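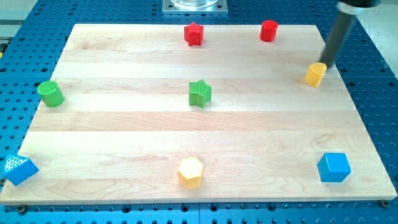

3.2 Blocks, board and layouts

We spent a good deal longer choosing the blocks than we had expected to, and it seems only fair to pass on what we learned. The set had to be pleasant to look at, easy to name out loud, and plain enough that a person asked to remember where everything was would be thinking of places and not of stories. In the Jambridge pilot we used small household things, and people told us wonderful tales about the spoons, but the tales got in the way of the memory task. Colored blocks gave us far less conversation and much cleaner answers.

Each layout in the main study uses eight blocks in red, green, yellow and blue, spread over a board of laminated maple. Star-shaped blocks and short cylinders are both in the set, so color and shape can be made to agree or to pull against each other. In Figure 2, for instance, the two blocks of the back row share a color but differ in shape, while the green star in the center has the same shape as the red one behind it. Pairs of this kind matter a great deal for the analysis in Section 5, where we ask whether people who misplace a block tend to swap it with one of the same color or with one of the same shape.

We kept the rows loose on purpose. Hernon layouts, as we call the strict grids from our earlier work, turned out to be a little too easy – people simply counted along the rows – and the Iyamu layouts, which have no rows at all, left several people quite discouraged. The arrangement in Figure 2, with two blocks at the back, three across the middle and three along the front, sits comfortably between the two. The stripes of the maple run from side to side, and we had worried that they might serve as ruled lines, so the Nison questionnaire at the end of each session asked about them directly.

In all, 63 people took part, and together they gave us 1,719 usable placements. Answers were scored from 0 to 100 by distance from the correct spot, with a separate note for swaps. A block set down on its side in the right place received full marks – we were interested in where people thought it belonged, and it would have been unkind to quibble.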